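Planeamento e orçamento de uma célula robótica – apontamentos da aula 5
Curso técnico de automação, polo de Sandoval

Na aula passada ficou a lista do equipamento principal. Hoje tratamos daquilo que os alunos costumam esquecer no orçamento: as garras, os dedos e as peças de reposição.

Os dedos flexíveis com nervuras, impressos em 3D, são baratos por unidade, mas são consumíveis. Devem entrar numa linha própria do orçamento, separada do braço.

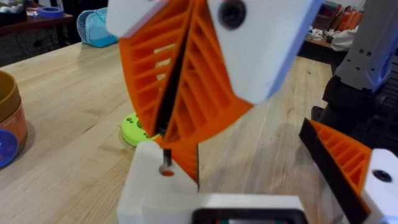
No exercício do projeto Surkby, o orçamento total para garras e acessórios é de 1.768 euros. Deste valor, reservamos até 400 euros para reposição durante o primeiro ano. A proposta da Flidine inclui os blocos de montagem e os parafusos; a da Vudport só inclui os dedos, e por isso parece mais económica do que é. Antes de comparar dois preços, escrevam o que cada um contém.

Prazos: a Flidine pede 25 dias para a entrega. Quem encomenda em novembro ainda recebe antes da pausa. Para quem imprime as peças na escola, é preciso contar também as horas de máquina e o filamento – este custo existe, mesmo quando não há fatura. 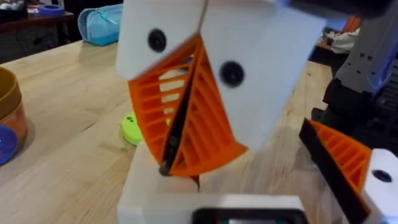

Fig. 2 – Dedos cor de laranja com nervuras, montados em corpos brancos impressos em 3D.

Perguntas a fazer ao fornecedor: o dedo troca-se sem desmontar a garra? A faixa de contacto vende-se em separado? O ficheiro da peça é fornecido com a compra?

Trabalho para casa: preencher a folha de orçamento com as duas propostas e justificar a escolha em meia página. Entrega até 20 de dezembro, em papel ou na plataforma.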